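Clube de Robótica Nedus – galeria do projeto de arrumação

Página mantida pelos alunos. Textos de Rhys Nepia, que continua a achar que o prazo é curto.

O clube inscreveu-se no desafio Zandport com uma proposta modesta: ensinar um par de garras a pôr objetos pequenos numa caixa com divisórias. No papel parece coisa de uma tarde. Estamos nisto desde agosto e ainda não acredito nos gráficos que penduramos na parede.

A ideia é simples de contar. Um aluno segura uma garra em cada mão, faz a tarefa devagar, e as gravações servem depois para treinar o programa. A meta para este período são 220 demonstrações aproveitáveis. A palavra que me preocupa é "aproveitáveis", porque cada grupo tem a sua definição e a minha é a mais antipática.

As regras que combinámos, depois de muita discussão:
Uma tentativa com o objeto caído no chão não conta.
Uma tentativa em que alguém ajuda com o cotovelo também não conta, mesmo que o resultado fique bonito.
Quem grava não avalia as próprias gravações.

O grupo Cosgrove defende que se deve mudar a posição da caixa a cada repetição. O grupo Dostgate prefere deixá-la quieta até o programa acertar alguma coisa. Fiquei do lado do Cosgrove, sem grande entusiasmo: uma caixa que nunca sai do lugar dá boas percentagens e ensina pouco.

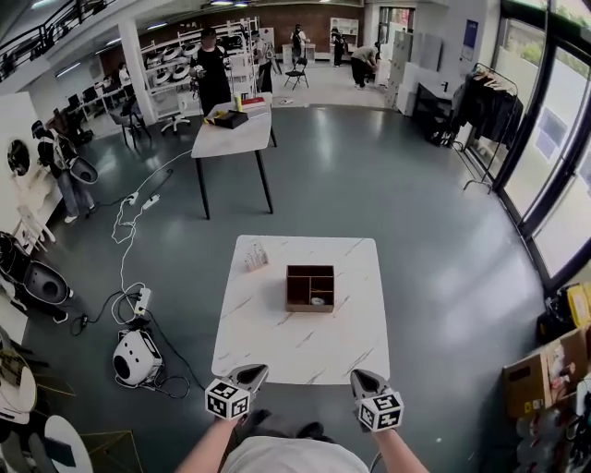
Quantas demonstrações são precisas para o programa aprender a tarefa?
Depende de quanto a caixa e os objetos mudam de sítio entre uma gravação e outra, e para o nosso caso ainda não temos um número em que eu confie.

Mesa de tampo a imitar mármore, caixa castanha aberta, uma garra de cada lado. Os cubos brancos com marcadores pretos vão montados nas garras e dão-nos a posição de cada mão. Quando um marcador fica tapado, o registo salta, e já vi gente chamar a isso "ruído" com muita calma.

No compartimento da frente, à direita, está um objeto branco pequeno. A divisória comprida do lado oposto é a que mais discussões provocou: o grupo Dostgate quer deixá-la fora da avaliação, eu acho que convém mantê-la precisamente por dar trabalho.

O primeiro teste a sério teve 16 tentativas e 11 acertos. Houve festa. Fui rever os vídeos e em 3 dos acertos o objeto já estava encostado à caixa antes de começar, o que no regulamento do Zandport não vale. Corrigi a tabela e perdi popularidade.

Há também a questão do cansaço. As primeiras gravações de cada sessão são limpas, as últimas são apressadas, e o programa aprende com umas e com outras. Propus pausas mais compridas. Foi aprovado por maioria e cumprido por poucos – o costume.

Falta repetir o teste com a caixa rodada e com alguém de outro grupo a segurar as garras. Se a percentagem aguentar, escrevo aqui o resultado e retiro parte do que disse. As tabelas corrigidas estão na pasta partilhada do clube, no separador "revisto", e as antigas ficam lá também, para comparação.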